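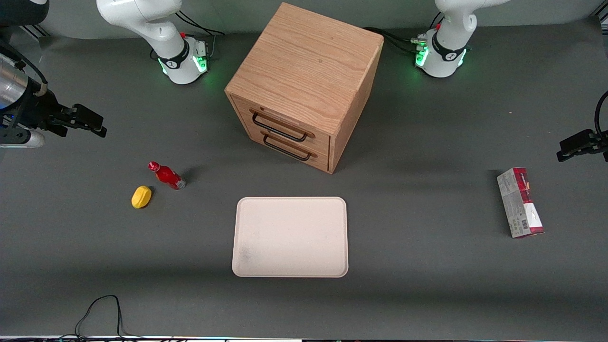 ソレヴデン、2022/08/19

引き出しがふたつしかないのに、どっちに何を入れるかで私たちは夏じゅう揉めた。いや、揉めたっていうほどでもないか。りんは揉めてると思ってなかったらしいし。でも私は揉めてた。ひとりで。

りんというのは古川りん、私の同居人で、爪切りをしまう場所を一度も同じにしたことがない人である。台所にあったり、洗面所にあったり、いちばんひどいときは米びつの上にあった。私はといえば、爪切りは爪切りの場所にないと夜眠れない。そういうふたりがソレヴデンの坂の途中の、風呂の窓が開かない部屋で暮らしていて、家賃は半分ずつ、電球は切れたのに気づいたほうが買うことになっている(だからたいてい私が買う)。

で、あの木の箱の話。箱っていうか、小さいキャビネット。りんは最後まで「箱」と呼んでいたけど、引き出しがついてるんだから箱じゃないでしょうと私は思う。さいころみたいな形で、明るいオーク色で、天板は平らで、木目がすうっと通っている。前に引き出しが上下にふたつ。取っ手は黒い金属で、四角くて、指がちゃんと通る。その取っ手がもう、ほんとうによかった。木のやさしい感じのところに、急に真面目な黒が来るのだ。担任の先生みたいに。

見つけたのは坂の下のグロリコという店で、古道具屋と金物屋と、あと夏だけかき氷屋もやっている。私はかき氷を食べに入ったのだった。いちごを頼んで、待っているあいだ棚を見ていたら、植木鉢と延長コードのあいだにあれがいた。値札に600とだけ書いてあった。円かどうかも書いてないから、ちょっと不安になって聞いたら、店のおばさんは氷を削りながら「それウルボナイテさんの」と言った。値段を聞いたのに、名前が返ってきた。

「ウルボナイテさんって?」
「上の、角の家の。引っ越したの」
「はあ」
「作ったのもウルボナイテさん」
「えっ、これ手作りなんですか」
「シロップ多めでいい?」

多めでいいですと言って、かき氷と一緒に買った。溶ける前に食べないといけないし、両手がふさがるしで、結局店先の段に座って、膝のあいだにキャビネットを挟んで、頭をきーんとさせながら、何度も引き出しを開けたり閉めたりした。上の段はするっと開く。下の段は、ちょっとだけ渋い。途中で一回「うん?」みたいな間があって、それから出てくる。眠い人を起こすときと同じで、急がせると余計に出てこない。

坂をのぼるのは大変だった。小さいのに重いのだ。途中の自販機のところで休んで、郵便局の前でも休んで、角の家の前でも休んだ。表札は外されていて、四角く色の違うところだけが残っていた。私はなんとなく、抱えたまま会釈した。

「何それ」とりんが言った。
「キャビネット」
「箱だ」
「引き出しがあります」
「引き出しつきの箱だ」

りんはその日のうちに、上の段に輪ゴムと、乾電池と、食べかけのガムと、どこの鍵だかわからない鍵を入れた。信じられる? 来て一時間も経っていないのに。私は上の段は文房具、下の段は薬と決めて帰ってきたのだ。坂の途中で、郵便局の前で、ちゃんと考えながら帰ってきたのだ。

置き場所は灰色の天板の机にした。私たちの部屋には机がひとつしかなくて、そこで食べて、書いて、りんはときどきその上で靴を磨く(新聞紙は敷く)。私はキャビネットをまっすぐ置いた。机の縁と平行に。ところが朝起きると斜めになっている。角をこっちに向けて、片側の板を陰にして、なんだか振り向きかけたみたいな格好でいる。

「りん、動かした?」
「動かした」
「なんで」
「こっちのほうが顔がいい」

顔。私はまっすぐに戻した。次の朝、また斜めだった。戻した。斜めだった。言い合いになればまだよかったのに、りんはただ、通りがかりにちょいと回すだけで、私が戻したことに気づいているのかどうかもあやしい。猫がカーテンの裾を直すみたいな、そういう手つきなのだ。うちに猫はいないけど。

いないけど、サシャムはいた。サシャムは大家さんの猫で、夕方になると階段を上がってきて、うちのドアの前で一回だけ鳴く。開けると入ってきて、何も食べず、何も触らず、部屋をひとまわりして帰る。見回りだ。そのサシャムが、キャビネットが来てからは机に飛び乗るようになって、下の引き出しの前でじいっと座っているのである。上には目もくれない。下だけ。

「なんか入ってるんじゃない」とりんが言った。
「絆創膏と胃薬と体温計」
「猫、体温計好きかな」
「知らないよ」

でも気になって、その晩、下の段を全部抜いてみた。渋いのを、ゆっくり、だましだまし引いて、最後にこくんと外れた。中は暗くて、木のにおいがした。新しい木のにおいとは違って、誰かの家の押し入れに頭を突っ込んだときのにおい。りんがスマホの明かりを差し入れて、私が頬を机にくっつけて覗いた。天板がほっぺたに冷たかった。

奥に紙があった。

折った紙が、奥の板とのすきまに挟まっていて、渋かったのはどうもこれのせいらしかった。私は箸で取った。菜箸で。ほかに長いものがなかったのだ。広げると、鉛筆の小さい字で、数字と言葉が並んでいた。

「暗号だ」とりんがうれしそうに言った。
「買い物メモでしょ」
「1,154ってなに。1,154個も何を買うの」

たしかに、いちばん上に1,154とあって、二重線で消してあって、その下に29とあって、それも消してあって、いちばん下に、これは消さずに、6と書いてあった。6には丸がついていた。横に、字というより癖みたいなものが書いてあって、ふたりでずいぶん長いこと紙を回したり、透かしたりして、ようやく「のこす」と読めた。

のこす、6。

りんは床に寝転がって、考えるときの顔をした。りんは考えるとき、口がすこし開く。
「引っ越しのときのだ」
「なんで」
「持ってるものを数えたんだよ、ウルボナイテさん。最初に全部数えたら1,154だった。減らして29にした。もっと減らして6にした」
「スプーンとかも一本ずつ?」
「一本ずつ」
「そんな人いる?」
「いるよ、あんたみたいな人」

私は数えません、と言ったけれど、言いながら、自分の靴下が何足あるかは知っているなと思った。

そのあと、もし六つだけなら何を残すかという話になった。りんはすぐ言った。歯ブラシ、赤いやかん、祖父の将棋の駒(四十枚あるけど一個と数える、とここは譲らなかった)、長靴、枕。五つ目まで言って止まって、あとひとつは考え中、ととても偉そうに言った。私はもっとだめだった。ひとつ目で止まった。爪切りと言いかけて、それはあんまりだと思ってやめて、そうしたら何も出てこなくなった。あんなに全部の置き場所を決めてあるのに。置き場所のほうならいくらでも言えるのに。

「ゆっくりでいいよ」とりんが言った。「引っ越すわけじゃないし」

それで、私はやっと言えなかったことを言えなかった、というか、また言えなかった。九月から別の町で働くことになっていたのだ。七月の終わりに決まって、毎日今日こそ言おうと思って、毎日机のキャビネットをまっすぐに直していた。直すと、ちょっとだけ言ったような気になれた。

紙は元の形に折って、どうしようかと思って、上の段に入れた。りんの輪ゴムと乾電池と鍵の横に。ガムは捨てた。下の引き出しを戻したら、するっと入った。もう「うん?」がない。私はそれがすこしさびしくて、何度か開け閉めした。りんも一回やって、「あ、つまんなくなった」と言った。

次の日グロリコへ行って、おばさんに紙のことを話した。かき氷は今度はメロンにした。
「ああ、数えてたねえ、あの人」
「やっぱり持ちものの数ですか」
「釘よ」
「くぎ」
「うちで買った釘。使い残しを返しに来たの、ひと箱。返品はだめって言ったら、店先で数えはじめて」
「1,154本?」
「ほとんど600本入りのが二箱だったかねえ。忘れた。で、誰かにやったり、使ったりして、最後六本だけ持って越してった。新しい家でも絵くらい掛けるでしょうって」

私は笑ってしまって、メロンの氷が鼻のほうへ行きかけた。釘! 六本あれば絵が掛けられる。六本あれば、まあ、コートも掛けられるし、カレンダーも、鍵も掛けられる。帰り道、坂をのぼりながら、どこに何を掛けるかを考えた。知らない町の、まだ見ていない部屋の壁に、頭の中で一本ずつ打っていった。これはすごく得意だった。郵便局の前に着くころには六本とも決まっていた。

部屋に戻ると、りんが机で何か食べていて、キャビネットはもちろん斜めだった。

「りん、釘だって」
「なにが」
「六つ。釘の数だったの」
「なあんだ」と言って、りんはしばらく噛んでいた。それから、「じゃあ私、将棋の駒なしでも怒られない?」と言った。
「誰も怒ってないよ、最初から」
「で、いつ行くの」

私は立ったまま、買い物袋を持ったままだった。りんはこっちを見ないで、上の引き出しを指で引いて、また押した。

「大家さんが言ってた。あんた、鍵のこと聞いたでしょ、返すのはいつまでかって」
「……九月」
「九月のいつ」
「はじめのほう」
「ふうん」

怒っているのかと思った。顔を見たけど、口がすこし開いていたから、考えているのだった。サシャムがドアの外で一回鳴いて、私が開けて、サシャムはいつもの見回りをして、机に乗って、下の引き出しの前に座った。紙はもうないのに。やっぱり体温計が好きなのかもしれない。

「箱は持ってきなよ」とりんが言った。
「りんのだよ、半分」
「じゃあ上の段は私のね。輪ゴムとか入れたまま持ってって。電池いるでしょ」
「鍵は?」
「どこのかわかんないもん。向こうで開くかもしれないよ」

それで、いま私は荷造りをしている途中で、まだ何も詰まっていない段ボールの横でこれを書いている。爪切りが見つからない。たぶん米びつの上だと思うけど、見に行ったらなかった。りんは出かけている。キャビネットはさっき一度まっすぐに直して、お茶をいれに立って、戻ってきて、やっぱり自分で回した。角がこっちを向くところまで、ちょいと。

りんが帰ったら、爪切りをどこにやったか聞かないといけない。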